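Nalside Community Pantry
Notice to all households and partner groups regarding snack packing for June. Please read the full thread before Thursday.

Nalside Community Pantry
Individually wrapped snacks will again be packed at the large table in the Bostley Road hall. Each household bag receives 10 packets. The list currently stands at 583 households.

Nalside Community Pantry
Donated plastic carrier bags are accepted in any print or color, including store and holiday designs. Bags should be clean, free of holes and large enough to close at the top. 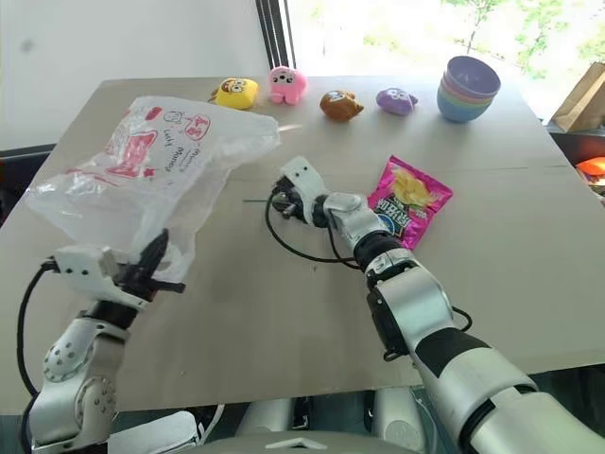

Nalside Community Pantry
Packets with torn seals are to be set aside and reported to Randi Wallin. They may not be taped shut and returned to the supply — this applies to all items, including those within date.

Nalside Community Pantry
Collection opens at 4 p.m. at the side entrance. Households unable to attend may name another person to collect. Names must reach Valter Eide by noon on Thursday.

Nalside Community Pantry
Groups donating more than 20 bags are asked to flatten them and bundle them by size. Questions about bag donations may be directed to So-ying Leung at the front desk.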